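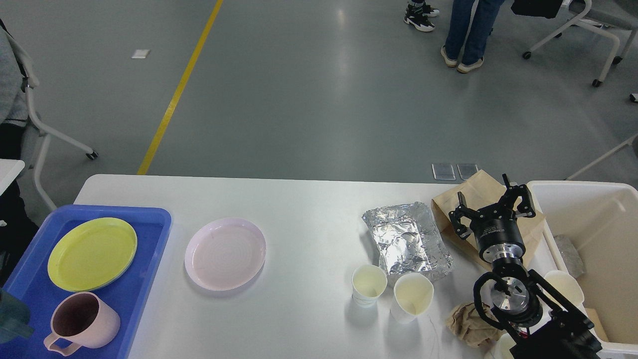
*The clearing-up table: proper plates and a mug on the blue tray, throwaway things further along, white bin at the end.*

# After the tea: clearing up at Stusbridge

I love this bit of a get-together almost as much as the eating! Everyone has had their cake, the noise has dropped to a friendly mumble, and there's a table full of odds and ends that all need to go somewhere. This page is my gallery for the clearing-up end of our New Year tea in the Orellana Room, put together on 2020-01-02 with a slice of leftover fruit cake beside me (still good, a bit crumbly).

Those yellow-green plates in the stack are my favourites of all the crockery we have. They're so cheerful, and they've got a lovely shine to them. The pale pink mug on the tray goes beautifully with them too, which I'm sure was never planned. The pink plate on its own further along has faint rings in the middle, like a pond when you drop a pebble in, and I could happily eat toast off it every morning for the rest of my life.

## How we sort it

We have a very simple way of doing things at Stusbridge and I'm fond of it. Crockery goes on the blue tray. Plates stack with plates, mugs go wherever there's a gap, and when the tray is full it's carried through to the sink. Please don't pile it to the sky! Two trips are fine.

Paper cups and used napkins are for the bin. Tip any last drops of tea down the sink first – the bag is only a thin one, and it has a long walk down the back steps.

Foil trays are the thing people always ask me about. If it's clean, or will come clean with a quick rinse, it goes in with the metal recycling. Scrunch it up if you like (very satisfying). If it's thick with burnt cheese then give up on it and bin it, with my blessing.

Brown paper bags we keep when they're dry and not greasy. Fold them flat and pop them in the drawer under the urn. I use them for seed potatoes, for taking scones home, for wrapping parcels... you can never have too many.

## Cups and plates

I would love us to use more of the real crockery next time. The first box of paper cups we bought for the hall had 1000 in it and I thought it would see me out, but we're well into the second! They are handy when there's a crowd and I wouldn't be without them. Still, tea does taste better out of a mug, and washing up is when you hear all the best stories.

The Kovden walking group have offered us some side plates they no longer need, in a mixture of colours. I said yes before they'd finished the sentence. Mismatched is exactly how I like a tea table to look, and they'll sit very nicely beside the pink and the green.

## Next one

The summer tea is in June, after the Skullovdale walk, so expect muddy boots and large appetites. Savoury things are especially welcome as we always end up with more cake than anything else. If you're bringing a dish of your own, put a bit of tape underneath with your name on it. And if you took home a tea towel with blue stripes by mistake, could you leave it on the hook by the kitchen door?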